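Rorkitz Perception and Control: Frequently Asked Questions
Last revised 2020-02-21

Which process owns the camera?
The capture daemon. Everything else subscribes to it. Opening the device from a second process makes both fail with error 505.

How do I set the gripper width offset?
Run the calibration tool with the fingers fully closed, then fully open. Width is computed from the distance between the two finger markers. Repeat after any finger change.

Why does the width signal drop out?
One marker was lost. The filter holds the last value for up to 3 frames, then flags the sample as invalid. The planner ignores invalid samples.

Can I skip undistortion?
For marker detection, no. The policy network takes the raw fisheye image, so leave that stream alone.
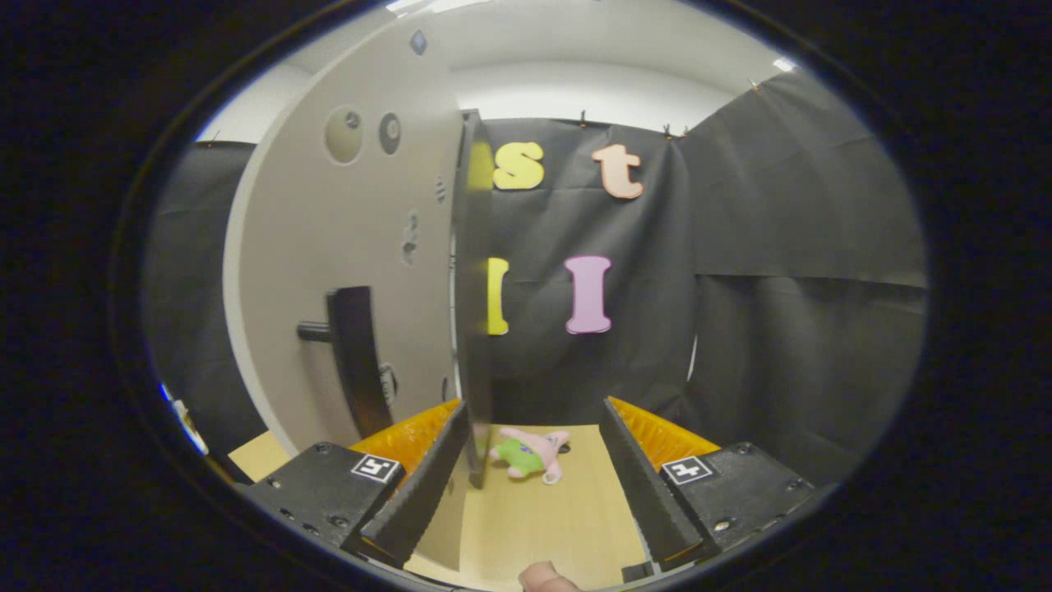
Photo: Morenike Adeyemi / Farix

What does the wrist view contain?
Both fingers and both block markers, with the target between them. With the plush starfish on the table, straight edges such as the door and tabletop bow toward the rim. Mask the black border before computing exposure statistics.

Does background text affect the detector?
The letters on the backdrop are not marker candidates. If you see false detections, raise the minimum border contrast to 40.

Where do I report a bug?
Send the log and the config file to Chinyere Fashola. Builds older than June are not supported.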